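Chapter 6
Weights, Shrink and the Scale Ticket

After reading this chapter you should be able to:
read a scale ticket and say which weight the price applies to
work out shrink in pounds and as a percent
explain how time off feed and water changes a sale weight
check a livestock scale before using it

Key terms: gross weight, tare, pay weight, pencil shrink, fill, tissue shrink, balance

Most feeder cattle in the United States are sold by the pound. The buyer and the seller agree on a price per hundred pounds, and the scale decides the rest. A small error in the weight is multiplied by every animal in the load. For that reason the weighing terms in a sale contract deserve the same attention as the price.
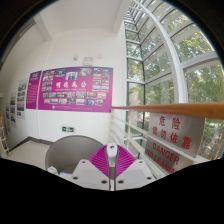 Department of Animal and Range Science

6.1 What the scale measures

A live animal on a scale is carrying more than meat, bone and hide. Feed and water in the digestive tract can make up a large part of the reading, and that part changes through the day. A steer weighed at dawn before it drinks will weigh less than the same steer weighed at noon. Neither weight is wrong. They were taken under different conditions, and a weight without its conditions is of limited use to either side.

The term fill is used for the feed and water an animal has inside it when it is weighed. Cattle coming off lush spring grass in April carry a lot of fill and lose it quickly. Cattle on dry hay and grain carry less water and lose weight more slowly. Buyers know this and bid accordingly.

6.2 Two kinds of shrink

Shrink is the weight an animal loses between one weighing and the next. In the first hours off feed, nearly all of it is manure and urine. This is called excretory shrink, or gut shrink. It comes back as soon as the cattle eat and drink normally again.

Tissue shrink is different. When cattle are held or hauled for a long time, they lose water from the body tissues themselves. Tissue shrink takes days to recover, and the cattle are more likely to get sick while they do. Rough handling, heat, crowding and long hauls all add to it. The two kinds overlap, and you cannot tell them apart from a scale ticket. You can only judge from how long the cattle were off feed and water and how they were handled.

6.3 Working out shrink

Percent shrink is always figured on the first weight:

shrink in pounds = first weight minus second weight
percent shrink = shrink in pounds divided by first weight, times 100

The Skurik ranch ships a pen of steers to the Doleck feedyard, 200 miles away. At the ranch the steers average 1007 pounds. Off the truck they average 967 pounds. The shrink is 40 pounds a head. Divide 40 by 1007 and multiply by 100, and the answer is 3.97 percent.

A common mistake is to divide by the second weight. In this case that gives 4.14 percent. The difference looks small on one steer, but a contract that sets a limit of four percent would be met by the correct figure and broken by the wrong one.

6.4 Pencil shrink

Many country sales are made with a pencil shrink, a fixed percent taken off the scale weight before the price is applied. It stands in for the gut shrink the cattle would have had if they had been trucked to a market. Two percent and three percent are both common, and the figure is open to bargaining like any other term.

Pay weight = scale weight times (100 minus pencil shrink) divided by 100

If a load is weighed right off pasture with a three percent pencil shrink, 100 pounds on the scale pays as 97. A seller who has already gathered the cattle the evening before, held them overnight without feed, and trucked them to an off-ranch scale has given the buyer a real shrink. Taking a full pencil shrink on top of it means the seller is paying twice. The contract should say where the cattle are weighed, at what time of day, how long they may stand beforehand, and what pencil shrink applies.

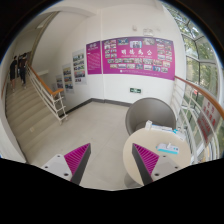
Stairs and landing.

6.5 Checking the scale

A scale used for buying and selling must be tested and sealed by the state or by a registered service company. The seal shows that the scale was within tolerance on the day of the test. It does not show that mud has stayed out from under the deck since then.

Before the first draft of cattle goes on:
Clean under and beside the deck. Nothing solid should touch it.
Check that the gates swing free and do not lean on the deck.
Balance the scale at zero, empty.
Have one person walk to each corner and stand. The readings should match.
Print or write down the zero balance.

Balance the scale again after every few drafts. Manure builds up on the deck during the day and, if it is left there, it is sold as cattle. Rain does the same. When a lot of 270 head is run across a small scale in drafts of 20 or fewer, the deck may need to be scraped and the scale zeroed several times before the last draft is over.

Let the cattle settle before the weight is taken. On older beam scales the operator has to wait for the beam to come to rest. Electronic indicators average the readings for you, but they still do better when the animals stand quietly.

6.6 Reading the ticket

A complete scale ticket shows the date, the names of buyer and seller, the number of head in the draft, the kind of cattle, the gross weight, the tare if a truck was weighed, and the name of the person who did the weighing. Tickets should be numbered in order, and a spoiled ticket should be marked void and kept. In the Nkuna and Harka sale discussed in Chapter 5, the missing head count on one ticket took longer to settle than the price had.

When cattle are weighed on the truck, weigh the truck empty on the same scale and on the same day. Fuel added between the two weighings goes straight into the result, and so does a driver who was in the cab for one and out of it for the other.
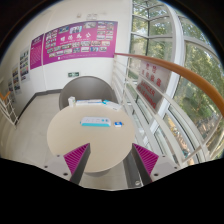

Levente Antal objects that this chapter, like most, treats shrink as something the seller loses. In his view the buyer should care more about it than the seller does. A pen that comes off the truck with a light shrink will go to the bunk the same evening, he argues, and a pen that has been stood overnight to squeeze the weight down may need a week before it eats properly. He would rather pay for a little fill and start the cattle sooner.

His point is taken up in Section 6.7, where the cost of shrink is followed past the scale and into the first 30 days on feed. Before going on, work the Skurik load again with a two percent pencil shrink taken at the ranch, and compare the pay weight with the weight off the truck.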